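Refilling and Maintaining Pump Soap Dispensers

Most pump dispensers outlast several fills. Failure usually starts in the pump: dried soap in the nozzle, a stuck check valve, or a collar threaded on crooked.

Before refilling
Unscrew the collar and lift out the pump with its dip tube. Pour leftover soap into a cup if the new product is a different formula – mixed surfactants can turn stringy and block the tube. Rinse the bottle with warm water until it stops foaming, then drain it upside down overnight.

Cleaning the pump
Stand the pump in a jar of hot tap water and work it 20 strokes. For hard-water scale, use equal parts white vinegar and water, leave for 15 minutes, and flush with plain water. Clear a crusted nozzle with a wooden toothpick. Metal pins scratch the outlet and the stream will spray sideways.

Filling
Stop at the shoulder. The dip tube displaces liquid when it goes back in, and an overfilled bottle pushes soap up through the threads. Thick concentrates such as Clarneo should be thinned per the label before they go in the bottle. Seat the collar by turning it backward until the threads drop, then tighten by hand.

Priming
A dry pump needs several full strokes. If nothing comes out, check that the dip tube is firmly seated and reaches the liquid.

Storage
Keep partly used bottles upright and out of direct sun, which fades dyes and thins some formulas. On a wood surface, wipe the base after refilling. Soap left under a bottle softens wax and oil finishes and leaves a dull ring.

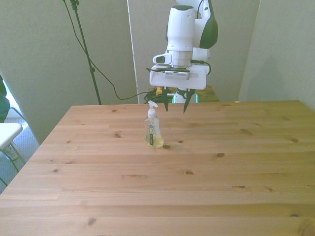
Clear pump bottle, partly filled, standing upright on a wooden table.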